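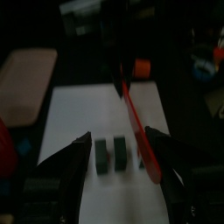

Figure 4. Wrist camera view past the two fingertips, with the green blocks on the white sheet blurred by motion.

Research > Manipulation > Reports > Section 5

Filed under: Two-Arm Systems, Faults and Recovery

By Chak-lun Ko and Yaa Aryee, Quartey Lab, Mestville | April

5. What went wrong: the two-arm hold fault

I'm going to spend more space on this fault than on the results in Section 4, and I think that's the right call. The success rates will be out of date as soon as somebody trains a better policy. The fault cost us most of a month, it could have hurt someone's fingers, and I'd bet a fair number of labs with two arms and cheap wrist cameras have it right now without knowing.

5.1 How it showed up

The short version: when both arms had hold of the same rigid object, they would sometimes start pulling against each other. It began small. You'd see a tremor in the object, then one wrist would creep outward by a few millimeters, then the other would creep the other way to "correct" for it, and from there it went one of two ways. Either a grip let go and the object snapped over toward the other arm, or both grips held and the joint currents climbed until the controller cut in with a protective stop.

The second ending is the nicer one, believe it or not! A protective stop is annoying but quiet. The first ending threw a ladle clear off the table, and that was the afternoon we decided to stop collecting and find out what was going on.

We ran 107 two-arm trials in the batch this section is based on, all under the Tralletti controller described in Section 3, all with the same policy weights. The fault came up in 17 of them. I'm counting a trial as faulty if the internal force estimate (the squeeze or stretch on the object, with the part that just carries its weight taken out) went over 40 newtons at any point while both grippers were closed. That threshold is a bit arbitrary. We chose it after watching the logs for a while, and a lower number would have swept in a lot of trials that looked perfectly fine to the eye.

What made it maddening was how well the single-arm parts worked. The same arm that yanked a tool out of its partner's grip would, in the very next trial, pick up a small block and set it down as gently as you like. So for a while I was convinced the trouble had to be in the coordination code, and I went looking there first. That was a waste of time, but I'll describe it anyway so you can skip it.

5.2 Things we blamed first

First suspect was calibration. If the left arm's idea of where the table is doesn't match the right arm's idea, then two "correct" poses add up to a stretched object. Yaa redid the base-to-base calibration twice, once with the printed board and once by touching both fingertips to the same set of pins. The numbers moved a hair. The fault rate didn't move in any way I'd put my name to.

Second suspect was gripper slip. The idea was that a little slip on one side changes the grasp, the policy sees the change, and it moves to compensate. We put fresh pads on the fingers and got better grips, and the fault got worse. In hindsight that makes sense (a better grip lets the force build higher before anything gives), but at the time it was pretty deflating.

Third suspect was me. I had merged a change to the gain schedule shortly before the batch, and I'll admit I was hoping it was that, as I could have just reverted it and gone home. I reverted it. The fault stayed.

5.3 The cause

Yaa found it, and she found it by being bored enough to plot something we had never plotted, the interval between wrist camera frames over the length of a whole trial. We had always looked at the average frame rate, and the average was fine. The plot was another story. For most of a trial the frames came in evenly, and then, as a wrist tilted up off the white sheet and looked toward the dark backdrop, the gaps stretched out.

The wrist cameras were on auto exposure. When the view got dark the camera lengthened its exposure to brighten things up, and past a certain point the longer exposure wouldn't fit in the frame period anymore, so the camera quietly slowed down. Reasonable behavior for a webcam. Figure 4 is a mild version of the kind of view I mean: a white sheet in the middle, a lot of dark around it, and the blocks smeared by motion.

A slow camera alone wouldn't have done it. The other half of the problem was in Flunix, our camera driver, which stamped each frame with the time it arrived at the computer and ignored the time it was captured. So a frame that was already old on arrival got labeled as brand new. In the worst stretch we measured, the wrist image was 165 milliseconds older than its timestamp claimed. Joint readings, meanwhile, came in fresh. The policy was being handed a picture of the past alongside joint angles from the present, with labels saying the two matched.

With one arm you can get away with that for a surprisingly long time. The arm overshoots a touch, sees it, comes back, and the block it's carrying goes along for the ride. Free space is forgiving.
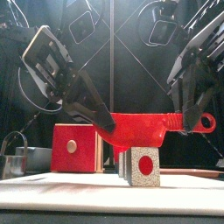
Once both grippers are closed on one stiff thing, there's no free space left between them. A funnel with a long handle is about the meanest case we have, with one arm at the rim and the other at the handle, and any error along that line goes straight into the part and back into the wrists. Each arm reads its own stale image, decides it has drifted, and moves to fix a drift that was already fixed. The partner feels the tug (its joints deflect slightly), and its own late image shows up after that, so it answers the wrong move at the wrong time. You can write this down as two delayed feedback loops joined by a stiff spring and get the oscillation on paper. We did, and it's in the appendix, but I wouldn't lean on the exact stiffness we used there. It was picked to make the curve look like the logs.

There's one more wrinkle. The two wrists don't usually tilt by the same amount, so they don't look into the dark by the same amount either. One camera could be running on time while the other lagged. Those lopsided cases were the ones that tended to end in a snap, as far as I can tell from the logs, though I don't have enough of them to do proper statistics and I'm not going to pretend otherwise.

5.4 Why the safety layer didn't help sooner

This is the part I'm least comfortable with. Tralletti has a force limit, and we all walked around that table feeling good about it. The trouble is where the limit lives. It watches each arm separately and compares joint torque against what that arm should need for its own motion. It had no notion of the two arms being connected through an object. From where each watchdog sat, its arm was pushing on something a bit firm, which is what arms do all day when they press things onto a table, so the limits were set loose enough to allow that.

A monitor that added up the two sides would have caught the pull early. We had all the signals to build one. We just hadn't, and the single-arm stops tripped late or, in the snap cases, never tripped at all, with the load vanishing the moment a grip failed.

We also had a bad habit of reaching in. If the object had started to tremble, whoever was standing closest would put a hand under it to catch it. I did this myself more than once. Please don't. When a grip lets go under that kind of load the free end moves faster than you do, and the arm behind it is still following its last command. After the ladle we moved the stop button to the front edge of the table and agreed that dropped things get to drop.

5.5 What we changed

Exposure is now fixed on both wrist cameras, set by hand with the work lights on. The images are darker than they used to be when a wrist looks up, and some of them are kind of ugly, but they arrive on schedule. We retrained on a mix of old and new footage so the policy wouldn't be thrown by the look of them.

Flunix now carries the capture time from the camera through to the policy. If a frame's true age goes past a limit the controller holds position until a fresh one comes in. With both grippers closed on one object it also softens both arms along the line between them, so that a hold doesn't turn into two stiff arms arguing over a few millimeters.

The internal force estimate now runs live. It warns first, then backs both arms toward each other or away, whichever unloads the part, and only then stops. Getting that order right took some fiddling. An early version stopped first, which locked the stress in, and opening one gripper by hand afterward gave you exactly the snap we were trying to get rid of.

5.6 What I still don't know

I'd love to report a clean before-and-after number here, but the changes went in on different days and the retraining is tangled up with them. The trembling is gone from everything we've run on the funnel so far. On shorter parts I still see a little ripple in the force estimate right after the second gripper closes, too small to feel with a hand and well under the threshold. It could be leftover delay in the gripper commands, where we haven't checked the timestamps with the same care. Yaa thinks it's the finger pads settling. We have a bet on it, and the logging for the gripper side goes in before the next batch.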